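Nov 10, 2020

Tuesday. Wrists hurt. Writing this fast because I said I'd be in bed by eleven and it's already past that.

All day in the sim kitchen. Headset, gloves, both hands. Basket task again. I'm so sick of that counter I could draw it from memory, cutting board on the left, basket on the right, same produce over and over. Unai pasted two grabs in the team chat this afternoon and I saved them, so here.

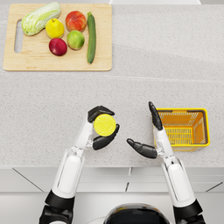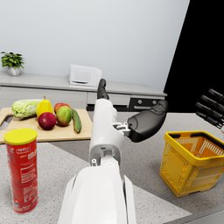 Anyway. Started the day badly. Calibration wouldn't hold, left glove kept drifting in toward my chest, so every time I relaxed my hand the arm would creep. Did it 5 times before it stuck. Rodrigo says it's the strap. It is not the strap. I've had the strap tight enough to leave a mark since Friday. I think it's the thumb sensor, and I think Brindorus knows its the thumb sensor, but they keep sending back the same form asking what firmware we're on.

Then handovers. Left hand takes the thing, brings it over to the middle, right hand takes it from the left, right hand puts it in the basket. Sounds like nothing. My kid could do it. But you can't feel anything in there, so you're watching fingers on a screen and guessing, and the right hand always wants to go in too early. I close on air. Or I close on my own other finger, and then the two hands lock up and shake and I have to throw the take out.

Olaia's trick – come in with the right hand wide open and just wait. Count one two. Let the left hand do the moving. Tried it her way after the coffee break and it was so much better. Annoying, she's been here half as long as me. I told her and she went red and changed the subject to her bike.

Got to 19 clean ones before lunch. Milagros wants slower ones though. She watched over my shoulder for a bit and said I'm getting "slick", which she means as a complaint. I've started cutting the corner, dropping things in from above with a little flick, and the model learns the flick and then it flings stuff. She showed me a replay from last week's policy and yes ok. It flings stuff. It flung a lemon clean over the side of the counter with total confidence, and I recognized my own wrist in it. Weird feeling! Like hearing your voice on somebody's answering machine. I didn't say anything about it at the time, just said I'd slow down.

So the afternoon was slow ones. Reach, stop, close, stop, lift. Like teaching Grandma the remote. I hum to keep the pace and apparently the headset mic is on by default, so Esperanza got an hour of me humming the same four bars of a furniture store jingle while she was checking takes. She was nice about it. She muted me.

Lunch was at the Rácz again, soup and the bread with seeds. Unai argued with Rodrigo the entire time about whether sim takes are worth anything once you're on the real arms. Rodrigo thinks we should be doing it by hand, stand there, grab the elbow, push it through the motion, the way they did it at Trallham when he was there. Unai says fine, you go push a two arm robot through a handover with your own two hands and tell me where your third hand is. Rodrigo had no answer so he ate his bread. I like it by hand too, to be fair. Did a week of it in the spring on the single arm and you feel the weight of it, you feel when it doesn't want to go. With the gloves it's all eyes. But you can reset the kitchen with one button, and by hand you're crawling under a table looking for a plum.

After lunch the server went down for an hour and I wrote labels. Hated every minute. "Pick with left." "Transfer." "Place." Somebody had set the dropdown so Transfer comes up under T for Two Hand and I kept missing it. Told Esperanza, she fixed it in like a minute, why did I wait three weeks to say something.

Total on the board in the hall is 2,288 now. 236 of those are mine, says Milagros's sheet, and I'd have guessed double. It feels like double. The rejects don't count, obviously, and I have a lot of rejects from the first days, when I was still using my shoulders for everything.

Small good thing. Last take of the day, picked with the left, brought it over, right hand open and waiting, one two, closed, and it just went across. No shake. Set it down in the basket with no noise at all (there's never noise, it's a sim, but you know). Milagros happened to be walking by with her coat on and she said "that one." Nothing else. Then went home. I was stupidly pleased for the whole bus ride.

Tomorrow: ask for the other gloves, the Vitska ones, they're in the cabinet and no one's using them since Olaia says they pinch. I'd rather be pinched than drift. Also eat breakfast. Also stretch, the thing Mom's physio showed her, with the doorframe. My right forearm has a hot wire in it from the elbow down and I'm typing this mostly with the left.

Rodrigo wants a meeting about switching the order, so the right hand picks first and passes to the left. Mirror of everything. I know it makes sense, the thing is lopsided right now, it only knows one direction. But I just got good at this direction. Going to be a beginner again by Thursday. Milagros says two weeks, which from her means three.

Forgot to call about the boiler. Forgot the laundry too, it's been sitting in the machine since this morning, going to smell. Ok getting up to do that. Reached for the light switch just now and caught myself going in slow with my hand wide open, waiting, one two.

Need milk.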